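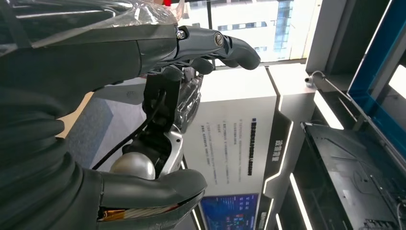

Finger joints, with the plastic still on

Re: [plistdale-trips] Feeding four in Willetport on a budget?

January 19, 2025

> We have three nights in Willetport at the end of March, two adults and two
> kids (one of them doesn't eat meat). The hotel breakfast looks pricey and
> I'd rather put that money toward one really nice dinner. Is the harbor
> market worth the walk with little legs? And does anyone know if the
> ferry lets you bring your own food on board?

Oh, you are going to eat so well! We were there last spring and I still think about the potato flatbread.

Yes to the market, every single morning if you can. It opens early, and the walk from the hotels is flat the whole way – ours managed it half asleep. Head straight to the back row for the Plosia stand. They do a warm roll with egg, soft cheese and pickled onions that made my vegetarian very happy, and they'll leave off the onions if you ask. We fed all four of us for less than one hotel breakfast plate, with enough left for cocoa.

For the nice dinner, my vote goes to Sjöberg, up the hill behind the old post office. Book it now! They only have 33 seats, and the early seating fills first with families. I paid 277 for the four of us with dessert and tip, so it's a splurge, but the mushroom dumplings alone were worth it and the kids got their own little bread basket. Ask for the window side if you want to watch the boats come in.

On the ferry, we carried on sandwiches and fruit and so did half the other passengers. The snack bar has decent soup if it's chilly out on deck. I wouldn't bother with the pastries.

A couple of other things. Bus 42 runs from the harbor up to the big grocery store, which has a good salad counter and cheap yogurt for the room fridge. And if you're there on a rainy afternoon, the bakery next to the library puts the morning's buns out at half price after three. Get the cardamom ones.

Our whole food bill for three nights, Sjöberg included, came to 778. I bet you can beat that, because we bought a silly amount of smoked cheese to take home (no regrets).

Please write back to the list when you've been. I want to hear what everybody ordered!

A fellow Plistdale snacker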